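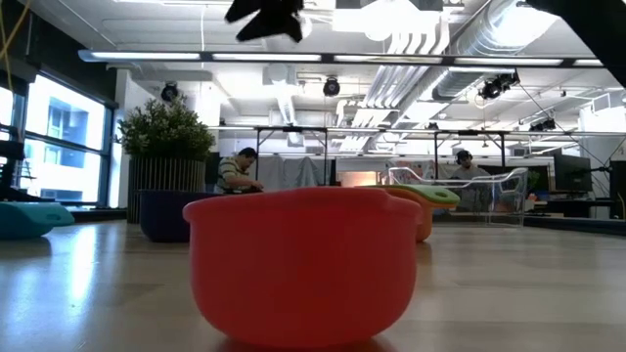
Nuwan Fakir

Speaker notes: The Things Our Families Cook From
Stevbridge Library, August evening series, 7 pm start

(Wait for the latecomers to sit down. There's always a bit of a queue for the tea.)

Good evening everyone, and thank you for coming out on what I'm told is the coldest night of the month so far. My name is Nuwan, and for those who haven't met me, I'm the fellow who has been pestering half of Stevbridge for their old recipe books these past two winters. Some of you have lent me yours, and I can see at least three of you in the second row who I suspect are here to make sure you get them back. You will, I promise!

I want to talk tonight about handwritten recipes: how they get passed along, what gets lost on the way, and what you can do at home to look after the ones you have. I'll go for forty minutes or so and then we'll have questions, and after that there's a plate of my aunt's love cake at the back, which I'd ask you to leave alone until then.

(Slide 2: the cover of the Daltum book)

I'll start with the one that got me going. Somebody at the Daltum hall was clearing out a cupboard and found an exercise book with the date 1949 on the inside cover. It has 132 recipes in it, in at least four different hands, and the first eleven are all for fruitcake. I did wonder whether the writers knew about each other's, or whether it was a sort of quiet argument going on down the page. The fourth one has "too dry" written beside it in a different pen. Pause here, people usually laugh.

What I love about the book is how little it tells you. "Butter the size of an egg." "A slow oven." "Mix in the usual way." Whoever wrote that had stood next to her mother or her neighbour so many times that there was no need to spell it out. The recipe was only a reminder. All the rest of it was in her hands, and that's the part we have trouble getting back.

(Slide 3: my grandmother's fish curry, her writing)

My own grandmother was just the same. I asked her once how much goraka to put in the fish curry and she said, "Enough." I asked how I'd know, and she said I'd know when I'd put in too much. I've put in too much a good many times now, so I suppose she was right.

(If time is short, skip the next bit and go to slide 6.)

Rhys Tawhiri is here tonight, give us a wave, Rhys. He brought me a biscuit tin of cards from his mum's side, and the rewena bread card has three sets of crossings-out on it. We spent a whole afternoon at my kitchen table trying to work out which was the latest. In the end we rang his aunty, who told us all three were wrong and read us hers over the phone. So now there's a fourth card in the tin, in Rhys's writing, and I think that's lovely. The tin is still being used.

(Slide 6: storage)

Now, the practical part. I've scanned 600 pages for this project so far and I've made every mistake there is, so please learn from mine.

Take the rubber bands off. They go hard and they stain. Do the same with sticky tape if it lifts easily, but if it doesn't, leave it be. Keep the cards somewhere cool and dry, so not in the cupboard over the stove where every one of us keeps them. Photograph both sides, even when the back looks blank. And please don't clean off the splatters! A splattered page was a favourite, and that's worth knowing.

Write names on things while there's someone around to ask. I have a beautiful lemon pudding from a lady called Ellania, and I don't know her surname or whose friend she was. Mrs Begum from the bakery thinks she may have taught at the school. If any of you remember her, come and find me afterwards.

(Slide 7: homework)

Last thing. Sometime this month, cook one dish with the person in your family who makes it best. Give yourselves a good 20 minutes extra, take a notebook, and every time they throw something in without measuring, catch it in a cup first. They'll be cross with you. Do it anyway, and write down what they say while they're being cross.

(Lights up. Questions. Ask Rhys to cut the cake.)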